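Grotwood Hall, big-screen wedding viewing: safety check before doors open

- [x] Fire exits clear, both sides. *Left one sticks, push low down.*
- [x] Screen legs weighted and strapped.
- [ ] Cables taped at the tea hatch. *Tape ran out, more coming from Rurkum.*
- [x] Chairs: 80 out, linked in rows of 12. *Last row is short.*
- [x] Bunting well away from the heaters.
- [ ] Urn on its own socket. *Still sharing with the projector. Move before the procession starts.*

Candles on the cake table are battery ones only. Keep the aisle wide enough for a wheelchair all the way to the front.

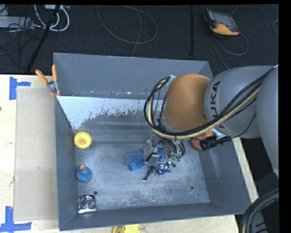 The Brevgate side replied that their hall had the sound up too high for the last royal wedding, and people at the back missed the call to clear the doorway. They want it turned down for the vows as well.

Volume now marked at 30 on the dial. Leave it there.

- [x] First aid box checked. *Plasters low.*
- [ ] Hats and bags off the floor by the exits. *Check again at the balcony kiss, when everyone stands up.*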